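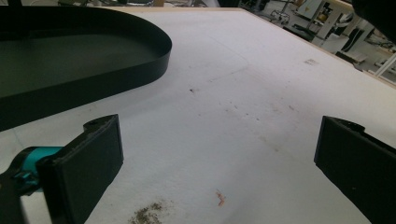

We stayed two nights at the holiday park in Wakham with the caravan. I promised some people here a report, so I write it in pieces.

Marleny Grajales

Booking was by phone only. The lady asked the length of the caravan two times and then gave us site 12, close to the creek. Good grass, a bit of slope. We needed the blocks under the left wheel.

Power was fine all the time. The tap is shared with the neighbours, so bring a long hose. Ours was too short by maybe a metre and Alcides had to carry water in the bucket.

Showers: clean, but the light goes off after few minutes and you must wave your arm over the door. Hot water was strong in the morning, weaker after dinner.

They ask you to be out by 11. We asked for one more hour and they said yes, no charge. I was very thankful for this because packing the awning is slow for us.

The road from Vumwood has a lot of gravel on the last part. Go slow if you tow. We lost one plastic cover from the step, my own fault, I did not check it.

@Alcides Betancur says I forgot the bakery. Yes! It is on the main street, beside the tyre shop. The cheese rolls are gone early.

Somebody asked about dogs. They are allowed on the lead, but not in the camp kitchen. In July it is quieter and the price is lower, this is what the office told me.

Phone signal is poor near the creek. Up at the playground I had enough to send messages.

Would we come back? I think yes, but I will ask for a flatter site, on the side of the office. Next I will write about Clilano, where the sites are much smaller and our neighbour had a generator.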